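Bench Rules at Bralside: a small gallery

Hello again! I've had a few messages asking what our bench rules look like when people are really at work, so I've pulled some pictures together and written a bit round them. We do hand-held gripper recording at Bralside, which means a person wears out their wrists so that a robot can learn from them later, and the whole thing lives or dies on everybody doing it the same way. I keep the rule sheet. It began as a page of grumbles I'd pinned up in January, then Kolbrún Frandsen got hold of it and made it readable (she also took out my capital letters, and I've forgiven her).

The sheet is now used for both of our projects, Curnero and Zostusa. Curnero is the bag and tray work, with 223 takes passed and a target of 600. Zostusa has its own quirks and I'll save those for another page.

Bags and trays

The rules for this one are short. Keep the markers on top of the grippers uncovered, sleeves and cables included. Only what the task needs goes on the table. Open the jaws fully before you go in for anything, and if you fumble, carry on! A fumble you recover from is worth keeping, and I'd much rather have that than a take where someone stops dead and says sorry to the ceiling. 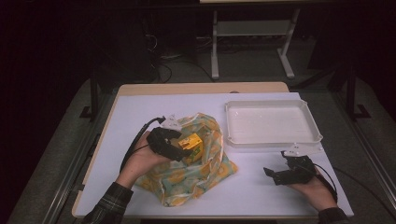

Two grippers at the table, the left one holding the little yellow box at the floral bag. Both marker plates face up nicely, and the tray has its own bit of space at the back.

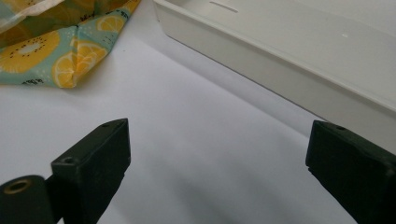 A gripper's own view, fingers wide apart with clear white tabletop between them. I love the fruit print on that cloth.

Cables, my favourite moan

Leave enough slack to reach the far side of the table without a tug, and check for loops round your wrist before you start. Kolbrún wanted a maximum length written in and I held out for "enough", so we've settled on a test: stretch both arms out, and if you feel a pull, sort it. Slack on the floor goes behind you and never where you'll be stepping.

Naming and throwing away

Name the take before you get up from the bench. If you bin one, write why, even if it's only "sneezed". We went back through 106 binned takes from the Park sessions and plenty had no reason at all, so there was no telling a bad grip from somebody wanting their lunch. That rule is in bold now.

Next page will be Zostusa, as soon as I've argued the wording past Kolbrún.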